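Glass Jars, Cups and Tumblers: Your Questions Answered

By Ita Gallagher
Updated 20 May 2023

Welcome to the most-read page on the Girnthorpe Pantry site! The jar questions started as a short note at the bottom of our pantry swap page and have since taken over. Please keep writing in, we love it. If you're after the rules for the swap itself (what you can bring, what we can't take), those are on the Swap Rules page.

I have a jar with dried-on stuff in the bottom. Is it worth saving?

Almost always, yes! Glass is very forgiving. Tap out whatever is loose over the trash first. Then fill the jar with warm water and a drop of dish soap and walk away from it for an hour or so. Most of what looks permanent lets go by itself. If there's still a ring, add a spoonful of baking soda to a little water, swirl, and go in with a bottle brush.

The jars I do give up on are the ones with a chip in the rim. You can't fix that and you don't want it near food.

What if I don't know what the white stuff is?

Then treat it as something you don't want to taste. Salt, sugar, baking soda, flour, plaster and laundry powder all look like cousins once they've clumped up in a jar. Tip it into the trash, wash the jar twice with hot soapy water, and use it for buttons or seeds or paper clips. If it smells like chemicals at all, leave it out of the kitchen for good. If you know what was in it because you put it there yourself, carry on as usual.

How do I get crumbly leftovers out of a small jar without making a mess?

Lay it on its side and coax things toward the mouth with the handle of a teaspoon. Turning a small jar straight upside down gives you either nothing or everything at once, and I've had both on the same morning. A sheet of paper under the mouth helps a lot, and you can fold it into a chute afterward.

If the contents have set hard, don't stab at them with a knife. Soak.

Do you have a favorite way of sorting glasses and cups before washing?

I do, and I get more excited about it than I should. Clear glass goes first, while the water is fresh. Then anything colored and shiny. Then the matte cups, then plastic, and greasy things dead last. Our longtime reader Sverre Moen does plastic before matte and says his cups come out fine, so I won't fight anyone over the middle of the list. Clear glass first, though. You'll see the difference when you hold it up to a window.

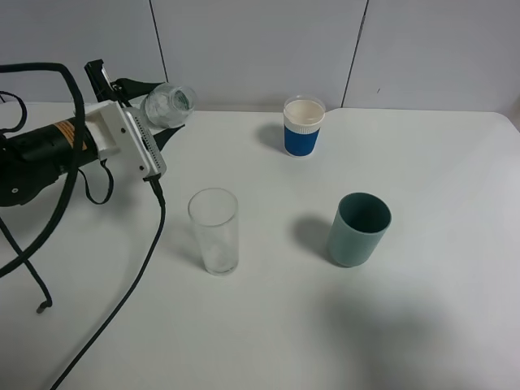

Reading time: 9 minutes (1,545 words with comments)

A tall clear glass is where residue shows up worst. White smudges low down on the inside can be a couple of different things, so it's worth finding out which before you scrub. Put a little white vinegar in, enough to cover the marks, and leave it for 15 minutes. If they fade, it was minerals from your water, and a rinse finishes the job. If nothing changes, try warm soapy water and a soft brush. It may be plain old dried milk or powder that never got reached by the sponge. If the glass still looks cloudy after both, the surface itself is probably etched, and it'll stay that way. Still perfectly good to drink from!

Matte cups like the muted teal one need a gentler hand. A rough scouring pad can leave shiny patches on a matte finish, and you'll notice them forever. Use a soft cloth. With a dark interior it's also easy to miss a film of old coffee or tea, so run a finger around the inside, or wipe it with a white paper towel and see what comes off.

How do you clean a cup with a ribbed surface?

An old toothbrush, run along the ribs and then across them. I never believed in the separate kitchen toothbrush until Teodor Midtbø sent in his before-and-after story in February, and now I own three. Give the brush its own mug by the sink so it doesn't wander off to the bathroom.

My small glass has a greenish tint at the rim. Is it dirty?

Probably not! Lots of clear glass looks faintly green where you're looking through more of it, and a rim is just the sort of place you'll notice. Wipe it with vinegar if you want to be sure. If the color stays put and the glass feels smooth, it's simply the glass.

Can I put hot water straight into a cold jar?

Please don't. A quick change in temperature can crack it. Warm the jar with lukewarm water first and work up from there. The same goes for a jar that's just come out of the fridge. I lost a lovely little Holtex jam jar that way and I'm still cross with myself.

How do I get labels off?

Soak in warm water, peel what peels, then rub what's left with equal parts cooking oil and baking soda. Leave that on for ten minutes or through one cup of coffee. Wash with plenty of soap afterward because the oil gets everywhere. The labels on Cundine pickle jars slide off in one piece, which is a small thrill. Amundsen mustard takes two rounds.

Should I store jars with the lids on?

Lids off, in a separate box. A closed jar holds on to smells, and a jar that wasn't completely dry when you closed it will smell worse the longer you leave it. I stand mine upside down on a dish towel overnight and shelve them in the morning. If you're short on room, screw the lids on very loosely.

Is it OK to stack tumblers?

Tapered ones will stack, but glass on glass tends to stick, and pulling them apart is how they break. If two are stuck, stand the bottom one in warm water and put cold water in the top one, then twist gently. Give it time. For the shelf, I keep clear glasses side by side and stack only the plastic ones.

How many jars is too many?

Ha! Leif Eklund wrote to say he'd lined up 117 in his basement and wanted to know if he should worry. I told him to keep whatever fits on one shelf, plus a few for giving away. Small ones are the hardest to part with, I find, and also the ones that get used the most: spice mixes, a bit of salad dressing for lunch, the last spoonful of yeast.

Where can I drop off the ones I don't want?

Bring them clean and dry to the pantry swap, any open day, in a box that won't give way. Lids in a bag, please, and no chipped rims. Birger Brekke is at the glass table most mornings and will happily talk to you about preserving jars for as long as you let him.

My question isn't here!

Send it through the contact form with "jars" in the subject line. I read everything and add the good ones to this page. Next up are thermos bottles and how to get the smell of onions out of a lid, so if you have a trick for either, I'd love to hear it.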